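4.2 Grasp state from the wrist view

The planner in Preron needs to know one thing before it moves on: is the block held or not. Earlier versions took this from finger width alone. Fine for the plain rectangular blocks, poor for anything with a cutout, where the fingers can close to nearly the same gap with or without the part between them. Foam makes it worse – it gives under load and the width reading drifts.

We therefore added a small classifier on the wrist image, run at each planner tick alongside the width check. Both must agree for 2 ticks in a row before the state flips to held. If they disagree for 4 ticks the planner stops the arm and asks for a fresh look from the fixed view. No retraining of the policy itself, only the wrapper around it. Code for the wrapper sits in the Clullska branch, written mostly by Maarten Stevens in May.

The fixed view has a different job. It supplies block poses and outlines, and it is the only source we use for choosing the next target. Overlap is the main trouble, as a low viewpoint lets a near block hide most of one behind it. Blocks with a visible area under the cut-off are kept in the list but marked as unsure, and the planner will not pick them until something in front has been moved.

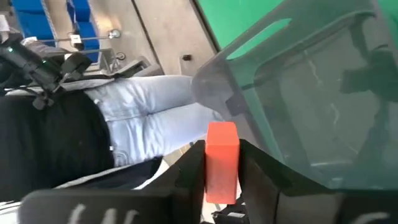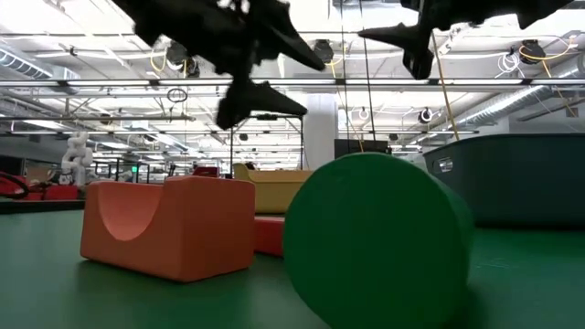 Figure 3. Wrist view with an orange block between the fingers (first) and fixed view of the table with foam blocks, a bin and both grippers (second).

Background clutter matters more than we expected. The wrist view takes in clothing, floor and whatever else is behind the fingers, so the classifier sees only a crop round the fingertips. Crop size was set by hand, then left alone. Too tight and the block edges go, too wide and the network starts to use the background as a cue, which showed up as false holds whenever the arm was tilted.

Colour is another weak point. Green block on green table: the outline step merges the two unless the edge term is turned up, and turning it up splits the yellow blocks along their shadows. We settled on a per-colour weight. Not pretty, but it it runs fast enough and the values have not needed changing between sessions.

Motion blur we do not handle properly. Fixed-view frames where either gripper moves above a set speed are dropped and the last good poses are carried forward, for roughly 3 ticks at most. After that the poses are treated as stale. Martens used a filter for the same purpose in the Rasbridge planner; we tried it and found the lag awkward to tune agianst the hold check, so it is left out of the results in section 5.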